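How to Look After a Stone or Stone-Look Worktop

Whoever sold you the worktop will have used the word "forgiving". What they meant is that a speckled surface hides crumbs so well you will only find them with your forearm. Looking after one is mostly a matter of wiping it more often than it appears to need, and of resisting the cupboard under the sink.

Find out what you own

Before you clean anything, work out whether it's real stone or something made to look like it. Laminate sounds dull when you knock on it and feels close to room temperature. Stone is cold, heavy and was expensive. If you still have the receipt, that settles it. Ours came out of a showroom in Furthorpe with a label saying only "Ban, pale", and it took two phone calls to establish that Ban was the colour.

Everyday wiping

Warm water, a small squirt of washing-up liquid, a soft cloth. Wring the cloth out properly. Wipe, rinse the cloth, wipe again, then dry with a tea towel. The drying is the part everyone skips, and it's the reason for those cloudy swirls you've been blaming on the lighting.

I was given a bottle of Skoltix one Christmas, which tells you how my family sees me. It does a decent job and smells of pears. So does washing-up liquid, if you buy the pear one.

Things to keep off it

Vinegar and lemon juice are the darlings of every cleaning column and will happily etch real marble. The dull patch they leave can't be wiped away, as it isn't dirt. Keep both for the kettle. The same goes for limescale remover, scouring powder and the green side of the sponge.

Red wine, beetroot and turmeric should be blotted straight away. Don't rub. If you find the ring the next morning, mix bicarbonate of soda with a little water to make a paste, spread it over the mark, cover with cling film and leave it overnight. Test it on a corner first. My friend A-yeong Kong did this after a beetroot salad and had to do it twice, then stopped serving beetroot salad, to general relief.

Hot pans

Use a trivet. Yes, the brochure says it can take it. The brochure won't be coming round to look at the crack.

Sealing

Real stone wants resealing now and then. Drip a little water on it and wait ten minutes. If the water sits there in a bead, leave well alone and have a cup of tea. If it leaves a dark spot, it's time. I do ours in June, when the windows can be open. A 400 ml bottle is plenty for a kitchen, whatever the man at the counter thinks.

Big tables

A large table in a pale speckled finish needs the same care, with more walking. Start at the far side and work towards yourself, or you'll lean in the clean bit. Dust the legs while you're down there.

Pale speckled tops on dark legs:
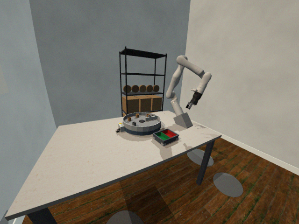
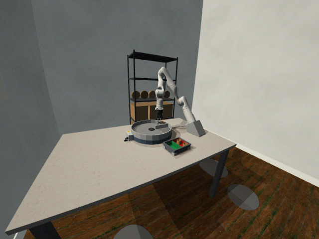 Chips and scratches

Small chips can be filled with a repair kit in a matching shade. I paid 89 pence for a Flamutberg filler stick in a closing-down sale and it has outlasted the shop. Clean the chip, let it dry fully, press the filler in slightly proud of the surface and scrape it level with an old bank card.

Fine scratches on laminate are best ignored, or put under the fruit bowl. Deep ones on stone are a job for someone with a polishing machine and insurance. Get a price first, and sit down to read it.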